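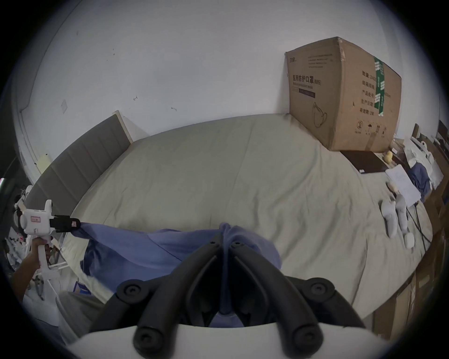 A blue cloth held between two grippers during a folding session on a bed. Photo: Ķēniņš

Household chores still out of reach for robots, Ollville trial group reports

OLLVILLE, 18 Apr 2021 — Ķēniņš, the independent appliance testing group, today published the results of its first look at whether machines can take over ordinary work in the home. Its answer is no, or at least not yet, and the group advises households to keep their money for now.

The report covers two systems offered to the group for testing, Uma and Stiven. Each was given the same list of 20 chores, from folding a towel to clearing a breakfast table. Across 181 attempts, 57 were finished to a standard the testers would accept from a teenager. Most of those were simple pick-up jobs with hard objects such as cups and boxes. Cloth was the weak spot for both systems.

"We keep being shown videos of a shirt being folded," said Aušra Ots, who led the testing. "The shirt is flat, it's the same shirt every time, and the video is sped up. Give it a damp pillowcase turned half inside out and see how far you get."

Much of the current work on cloth depends on people. A person takes hold of a gripper by its handle and does the chore with it, and recordings of those sessions are used to train the machine. Ķēniņš has no quarrel with the method, which the report calls sensible. It does object to sales material that lets buyers believe the machine is already doing what a person's hand is doing.

The group also looked at shop-floor tasks, and found the picture somewhat better. Sorting cartons of one size went well. Mixed bins did not, and soft packaging caused Stiven to stop and wait for help so often that the testers stopped the session early.

Valeriano Sepúlveda, who wrote the shop-floor section, said he would change his mind when the results did. "I'd like one of these in my own laundry room. But a bed with things lying all over it is a normal bed, and a machine that needs it cleared first has left me with most of the job."

The report asks makers to do the following before claiming a product can handle chores:

State how many attempts were made, as well as how many worked.
Show video at normal speed, with no cuts.
Say plainly when a person is holding or steering the equipment.
Test in rooms that people live in.

Both suppliers were sent the findings before publication. Uma's team disputed the scoring of the towel tasks, and its reply is printed in full at the back of the report. Stiven's team sent no comment.

Ķēniņš will repeat the same 20 chores when either supplier releases a new version. Printed copies of the report are available from the Ollville office.

Press contact: Aušra Ots, Ķēniņš, Ollville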